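Torusico hands room resets to robots, staff hours shift

March 15, 2018

Torusico has put its meeting rooms on an automated reset. Started in January, now covers every floor. Between bookings the tables get cleared, cables and markers go back where they belong, chairs get pushed in. Used to be the facilities crew did all of it by hand, often with the next group already waiting at the door.

No layoffs, the company says. 37 people on the crew, all kept on, but two evening shifts are gone and most of the work has moved to daytime – checking rooms, fixing what the machines leave behind, handling supplies. The system logged 716 resets last month.
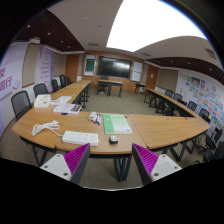 Yetunde Mohammed said the day hours suit her fine but the evening bonus was real money and she wants it made up in the base rate. She also said the crew still gets called for the fiddly stuff, cords mostly, and that those calls dont show up in anybody's numbers.

Keith Clegg, who runs facilities, said pay is being looked at and calls to the crew will be logged from now on. He would not give a date.

Training is ongoing. Crew members get two days on the Roken software, paid, then work alongside a lead for a week. Bukola Dauda and Chibuzor Yusuf were first to finish and are now teaching teh others – sign-up sheet is at the facilities desk.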